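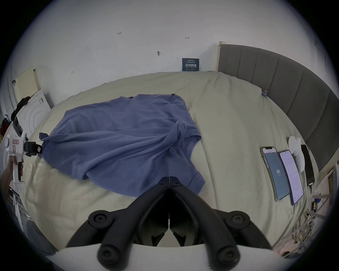

Torunn Hovland wrote to us after the spring round that she had folded T-shirts the same way for most of her life and was a little embarrassed to find out, halfway through her second week, that she had strong feelings about sleeves. Sleeves in first, she says, always, and anyone who folds the hem up before dealing with the sleeves is making trouble for themselves. She also says the bed is the only sensible place to do it and that she'd sign up again tomorrow.

We'd love to hear more of that kind of thing! Lerkero is looking for people to take part in the summer round of our home folding study, and if you have a bed, a pile of clothes and an opinion (or no opinion at all, which is just as good), please read on.

Call for participants: Folding at Home, summer round

What we're studying

Clothes come off the line or out of the dryer and then something happens to them. In some homes they're folded within minutes. In others they sit on the bed until bedtime, get moved to a chair, and are worn straight from there. We want to know how people handle that stretch between clean and put away: where they do it, how they pick up a shirt that has landed in a heap, which way they turn it, what they do when one sleeve has gone inside out, and when they decide that it's good enough.

We began with shirts and T-shirts, mostly because everybody has them and they're harder than they look. A towel has four corners and tells you where they are. A T-shirt dropped on a bed can have its neck anywhere. In the summer round we're keeping T-shirts as the main item and adding pillowcases, shorts and children's pajamas. Fitted sheets will have to wait – we got so many letters about fitted sheets last time that they're getting a round of their own.

Who we're looking for

We have room for 58 households. A household can be one person in a studio or seven people and a laundry line across the yard, and we mean it when we say we want both. You should be 18 or older. Teenagers in the home are welcome to join in with a parent's written okay, and we hope they will, because their methods are often the quickest ones we see.

You don't need to be tidy. Please don't write to us apologizing for your bedroom! Last round, several people told us in their first note that they were probably too messy to be useful, and their diaries were some of the best reading we had.

We'd be especially happy to hear from:

People who fold on a bed, whatever the size or firmness. (Soft mattresses and slippery covers change things more than we'd guessed.)
People who share the job with somebody who does it differently.
People who fold one-handed, sitting down, or with limited grip or sight.
People who have worked in a clothing store, hotel or laundry and either kept the store fold at home or dropped it the minute they left.
People who roll.
People who don't fold at all and have a system anyway.

What you'll do

The study runs for four weeks in July. You'll keep a short diary in the paper booklet we mail you, or in the same booklet as a file if you'd rather type. Each time you deal with a load of clean clothes, you write down where you were, what surface you used, which items gave you trouble and how you finished. Most entries take less time than making a cup of coffee. Some people write two lines and some write two pages with arrows, and we read it all.

Once a week there's a slightly longer task. In week one you fold the same T-shirt three ways and tell us which you liked. In week two you start from a crumpled shirt dropped on the bed, without shaking it out first, and write down each move in order. Week three is swap week: you follow another participant's instructions to the letter and report back. It's the one people talk about most, and there's usually some laughing. In week four you pick whatever you want to tell us about, and we've had lovely pieces on hangers, drawer depth and a grandmother's shirt board.

There are also 2 phone calls with a member of our team, one before you start and one at the end. They're friendly and loose, and you can do them while folding if you like.

What you'll need

Your own clothes, washed as you normally wash them. A place to fold. A pen. We'll send the booklet, a soft measuring tape, a return envelope and a plain cotton T-shirt from Sæther in your size, which is yours to keep. The shirt matters because it gives us one item that's the same in every home. Please wash it once before week one and after that treat it as you would any other shirt, spaghetti sauce included.

If you'd prefer not to wear cotton or can't, tell us and we'll arrange something else.

What you'll get

Each household that completes the four weeks receives a $300 payment, sent by check or bank transfer in August. If you have to stop early, we pay for the weeks you've done. You'll also get the printed Zultier booklet when it's ready, our collection of folding methods in participants' own words, with your name in it or left out, as you choose. The first one had a rolled-collar method from a retired ferry cook that half our office now uses.

Your privacy

Diaries are stored under a household number with names and addresses kept separately. We won't publish anything that identifies you unless you've told us in writing that we may. You can ask for your diary back at any point up to the end of the study, and you don't have to give a reason. We never need to know what's in your drawers beyond what you feel like telling us.

How to sign up

Send a letter or an email with the subject line "Folding 3034" and tell us:

Your name and the best time of day to reach you
How many people live in your home and how many of them fold
Where the folding usually happens
Your T-shirt size
One thing about laundry that you do differently from the people you grew up with

That last one isn't a test. It helps us match pairs for swap week, and it's our favorite part of the mail.

Applications are open until the last Friday before the study starts. We answer everyone, usually within a week. If we get more households than we have places for, we'll choose so that we end up with a good spread of homes, ages and habits, and we'll ask the rest whether they'd like to be first in line for the fitted sheets.

Questions about access, payment or the diary can go to the study desk at the Trotetti building, mornings from nine to noon. Call, write or stop by – the door with the clothesline painted on it is ours.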